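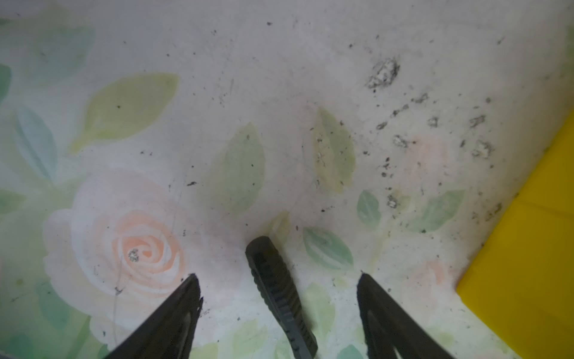

水彩花卉印面,白灰底,淡粉色玫瑰,花心偏桃橙色。表面有几道细划痕。

旧花样图集·花卉印面

整理:Riltgate 旧物小组
更新:2019-11-30

本页收录的是日常用品上的印花表面,不分产地和年代,只看花样。整个图集目前有1,324条记录,花卉类占1,041条,其中玫瑰最多。编号按入册先后排,不代表评价高低。

这一类水彩风格的花样,特点是轮廓不勾线,颜色从花心往外变淡,最外层花瓣几乎和底色连在一起。叶子的边缘也做得比较虚。底色偏白时,浅粉的花瓣容易看不清,翻拍要注意曝光,过亮的话外层花瓣会整片消失。

本条记录
主色:粉、桃、绿,都不浓。
花:左下一朵大玫瑰,花心呈一圈圈的螺旋,颜色比花瓣暖。
叶:左上一片黄绿色大叶,斜向右上;它的左下方另有一片淡蓝绿色的叶子,竖着垂下来,叶脉颜色较浅。
表面状况:花瓣上有细划痕,一直延伸到下方;花心处有一小粒灰色杂屑,旁边有几个很小的深色斑点。
归类:花卉/玫瑰/水彩。

关于划痕的记法
图集里分“细划痕”“深划痕”“缺损”三档。细划痕指不影响辨认花样的浅线,本条归在这一档。表面的杂屑和斑点只记位置,不算缺损。早期有14条记录把两者混在一起写,九月已经改过,旧版打印册上的说法以本页为准。

关于颜色的记法
颜色一律用普通叫法,如浅粉、桃橙、黄绿,不用色卡编号。不同屏幕显示会有差别,需要准确对色的请到 Riltgate 阅览室看实物样片,样片按花名排在靠窗的柜子里。

投稿说明
欢迎寄来自家物品的花样照片。正面拍一张,花样最完整的部分拍一张,有破损的地方再补一张近的。长边不小于4,000像素,不要加滤镜,也不要修掉划痕和斑点。来稿请写明物品用途和大致尺寸,不清楚的可以空着。

相关图集
Eltow 格纹与条纹
Ginting 素色与釉面
Plirnitz 果实与藤蔓

返回花卉类目录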